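Residency Office > Journal > Residence Diary > Thursday

The Office records the following for Thursday, the fourth day of the spring linen changeover at Pranstead.

The day opened at 6:30 a.m. with the boiler in the east wing holding pressure, as it had failed to do on the two preceding mornings. Hot water was restored to all floors before breakfast. Residents on the third floor had been advised by notice to use the ground-floor showers, and that notice has been withdrawn. The Office thanks them for their patience.

Delivery of the new bedding from Cabello was completed shortly before nine. The consignment was checked against the order and found to be short by 24 pillowcases. The supplier has undertaken to send the balance with its next van. Fitted sheets, 80 in all, were correct in number, although the elastic on the narrow size is tighter than on the previous stock and will require two persons to a bed until it gives. The blankets are gray. The order specified blue, but the Office has decided to accept them – the winter quilts are gray also, and a further exchange would run past the end of March.

The question of Room 602 was taken up again. The window there still does not close fully, and the draft is felt as far as the corridor. The joiner engaged last autumn has now declined to return. Larnura has been asked to quote for a replacement sash, with a reply expected next week. Until then the room will remain unlet, and its mattress has been moved to the dry store.

At eleven the Office reviewed the rules on items left behind by departing residents. The existing practice is to hold such items for one term, after which they are given away or discarded. It was agreed to keep this practice, with one change: chargers, keys and spectacles will be held for a full year. Single socks will no longer be held at all. This last point was discussed at greater length than had been intended. 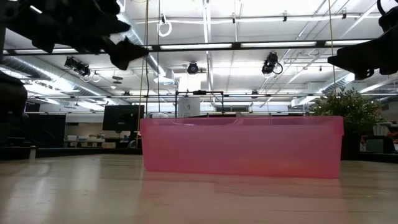
Pink storage bin on a wooden tabletop.

The afternoon was given to the laundry room. The Flustex dryer has been making a knocking sound on the low setting, and residents are asked to use the high setting or the outdoor lines for the time being. The lint screens were cleaned. Three bath mats were judged beyond further use.

Rain came on after four and the outdoor lines were cleared in some haste. Supper was leek soup, followed by a baked rice dish which was well received. The front door was locked at 10 p.m. and the night bell tested. It rings, but faintly – a new battery is to be fitted on Friday.

3 comments

eastwing_alum
The window in 602 was like that in my time as well. I slept in a hat.

Quiet Corridor
Please could the Office reconsider the socks? I have found a match after two months before now.

mornings_only
Glad to hear the hot water is back. Is the rice dish recipe available at the kitchen hatch?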